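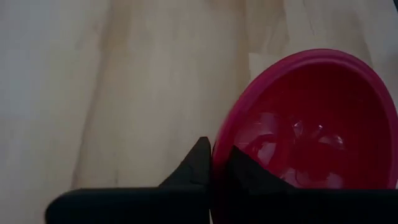

About Vernwood Tableware

Vernwood sells bowls, plates and serving pieces in solid colours for home kitchens and small cafés. We started with 2 shelves at the back of a shop in Walden and have been in our own place on Culell Street for 17 years.

Bowls are still most of what we do. We keep to glossy finishes and thick, rounded rims, which are easier to grip and slower to chip - something our café customers care about. The Raju range comes in red, mustard and grey, and new colours are added each August.

Every piece can be bought singly. If you break one, send us the name of the range and the colour and we will try to match it, including older lines.

The showroom is open to the public, with parking at the rear. Trade accounts are available on request. Orders placed before noon usually leave the same day.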